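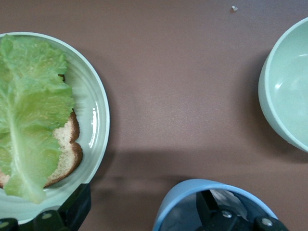
Why does the lettuce go directly on the bread in an open sandwich?
The leaf keeps wet fillings such as tomato or dressing away from the crumb, so the slice stays firm until it is eaten.

FOOD PREP BASICS, UNIT 3: THE OPEN SANDWICH AND THE TABLE
Course handout, Vestergaard Kitchen Skills, Room 26

Read this before the practical. Bring it with you, along with your apron and the Ruritz workbook, which has the recipe sheets.

Bread
Use a sliced sandwich loaf. Whole-grain and multigrain slices hold up better than soft white bread. Toast the slice lightly and let it stand for a minute before you put anything on it. Steam trapped under a leaf will soften the toast.

Lettuce
Romaine is used for this unit. Pull the leaves off one at a time, rinse them in cold water and dry them fully. One large leaf covers a slice. If the rib is thick, flatten it with the side of a knife. The frilly edge can hang over the crust. Leaves that have browned at the cut end should be trimmed.

Plate
Serve on a plate with a raised rim. The rim catches crumbs and any dressing that runs off. Set the bread down first and build on the plate. Moving a finished sandwich usually shifts the topping.

Laying out the table
Clear the table before the dishes come out. Plates and bowls go along the side nearest you. Cups go farther back, where a sleeve is less likely to catch them. Stand every cup upright. A cup on its side can roll, and a full one should never be placed near the toaster cord. Keep whole fruit, such as a lemon, off to one side until it is needed.

Bowls are for sides and scraps. Work with 2 bowls of different colors so that they don't get mixed up. In the cup and bowl exercise, pick up each cup by the outside and keep fingers away from the rim. We mark this in the practical.

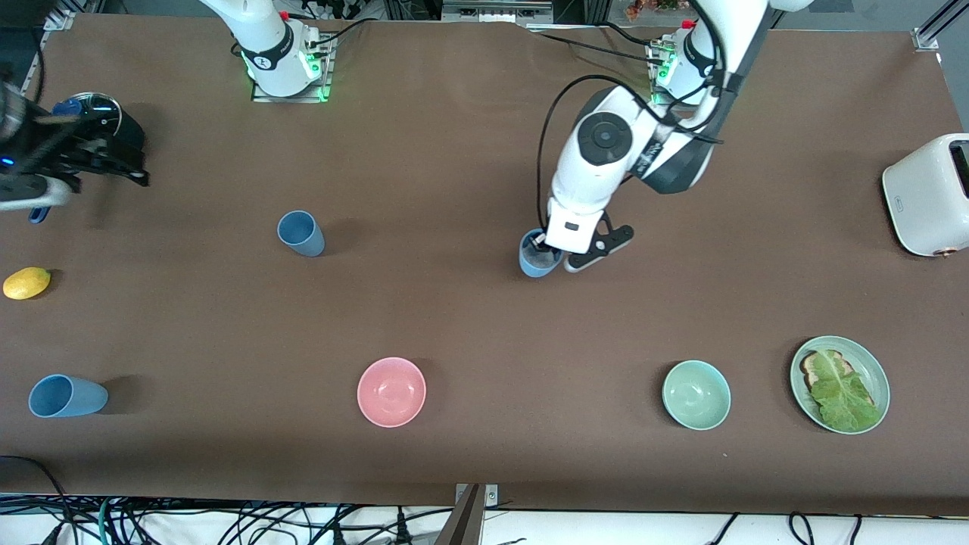 Clearing and washing
Scrape plates into the scrap bowl. Wash cups first, then bowls, then plates. Wipe the toaster only after it has been unplugged and has cooled. Dry the table with a clean cloth.

For next time
Read the Tritora booklet on cold sauces, up to the section on mustard. Spare copies are on the shelf in Room 26. The course code for the sign-up sheet is 826.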